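2月15日

# 家を売る前に、塀のそばを一度歩いてみてください

Lotell不動産だよりをお読みのみなさま、寒い日が続きますが、お変わりありませんか。事務所の前の梅がようやく咲きはじめて、朝に鍵を開けるのが少し楽しみになってきました。編集担当のわたしはというと、先週から鼻がむずむずしていて、早くも花粉の気配におびえております。

さて、今回は「境界」のお話です。地味な話題ですみません。でも、ここ最近のご相談をふり返ると、値段のことよりも境界のことで足踏みをされた方が多くて、これは一度きちんと書いておかなければ、と思っていたのです。

## ウィットフィールドさんのお宅のこと

ご本人のお許しをいただいたので、クライド・ウィットフィールドさんの売却のお話を少しだけ紹介させてください。お父さまから受け継いだ築51年の一戸建てで、敷地は400平方メートル。庭が広く、南側には立派な柿の木があって、わたしも初めてうかがったときは縁側に座りこんでしまいそうになりました(お茶までごちそうになりました、あの節はありがとうございました)。

買いたいという方はわりあい早く見つかりました。ところが、いざ契約の準備に入ると、北西の角にあるはずの境界標がどこにも見当たりません。昔の塀を積みなおしたときに埋まったのか、抜かれてしまったのか、ウィットフィールドさんにも覚えがないとのこと。土地家屋調査士さんに測っていただいたところ、塀の中心と図面上の線が12センチずれていることがわかりました。

12センチというと、お茶碗ひとつ分くらいの幅です。それくらいなら、とわたしも内心思いましたし、ウィットフィールドさんも「子どものころからこの塀が境目だと思っていたよ」と笑っておられました。けれども買う側にしてみれば、これから何十年も暮らす土地の端がどこなのかは大事なことですし、住宅ローンを組む場合には、金融機関から資料を求められることもあります。結局、お隣の方に立ち会っていただき、確認書に署名をいただいて、新しい境界標を入れるまでに3か月かかりました。

お隣がまた気持ちのよい方で、立ち会いの日には双方のご家族がそろって、昔の町内の運動会の話に花が咲いたそうです。お引き渡しは8月、セミがにぎやかな日でした。

## どこから手をつければいいの?

「うちもそろそろ売ろうかしら」という段階でしたら、まだ調査士さんに頼むほどではないかもしれません。まずはお天気のよい日に、敷地の角をひとつずつ見てまわってみてください。コンクリートの杭や金属のプレートに、十字や矢印が刻まれているのが境界標です。落ち葉や土に隠れていることが多いので、軍手と小さなほうきがあると助かります。見つけたらスマートフォンで撮っておきましょう。近くから一枚、まわりの塀や建物が入るように少し離れてもう一枚、というのがおすすめです。

それから、お手元の書類も見ておきたいところです。

- 購入時や相続時の測量図
- お隣と交わした確認書や覚書
- 塀や擁壁の工事をしたときの見積書、図面
- 固定資産税の通知書

測量図が見当たらなくても、あわてなくて大丈夫です。法務局で地積測量図の写しが取れる土地もありますし、備えつけがない場合でも、改めて測れば話は進められます。ただ、古い図面は今のものほど精度が高くないことがありますので、数字がぴったり合わないからといって、すぐにお隣へ駆けこむのは少しお待ちくださいね。

もうひとつ、見つけた境界標がぐらぐらしていても、ご自分で動かしたり、埋めなおしたりはなさらないでください。よかれと思って、という方が本当に多いのです。お気持ちはとてもよくわかるのですが、そのままにして写真だけ撮り、調査士さんか当店までお知らせください。

## 費用は誰が払うのか

これもよく聞かれます。売るための測量でしたら、売主さまのご負担になるのが一般的です。金額は土地の形や、お隣が何軒あるか、道路が公道か私道かによってずいぶん変わりますので、ここで「いくらです」と書けないのが心苦しいところ。見積もりは二社ほどから取って、立ち会いのお願いや書類づくりまで含まれているかどうかを比べてみてください。

ご兄弟で共有されている土地の場合は、測量に入る前に、費用の分け方を話しあっておかれるとよいと思います。売れてから精算するのか、先に出しあうのか。電話一本で済むことが、あとまわしにするとなぜか言いだしにくくなるもので、わが家も身に覚えがあります。

なお、当店の売却担当はガス・ギャラガーです。大きな体で声も大きいのですが、図面を読むときだけは急に静かになります。話しかけても返事がないときは集中しているだけですので、少しだけ待ってあげてください。
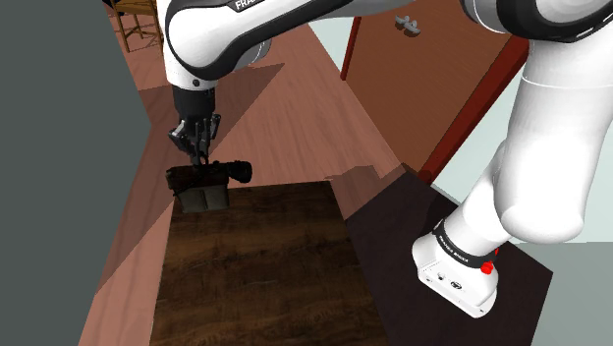
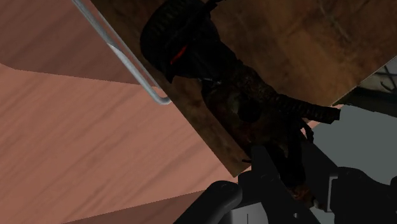 ## ご相談会と次号のお知らせ

店内の相談コーナーでは、お手持ちの図面を一緒に見る小さなご相談会を続けています。売るかどうか決めていない方も、どうぞお気軽に。測量図のほか、敷地の写真をお持ちいただけると話が早いです。駐車場は店の裏手、Hirkovビルと共用ですので、「Lotell」の札がある区画をお使いください。

次号では、空き家になったご実家の火災保険について書く予定です。住んでいたころの契約をそのままにしている方は、証券を探しておいてくださいね。読みたい話題やご質問は、同封のはがきでも、店頭での立ち話でもかまいません。前号にお便りをくださったみなさま、ありがとうございました。お返事がまだの方には、今月中にお送りします。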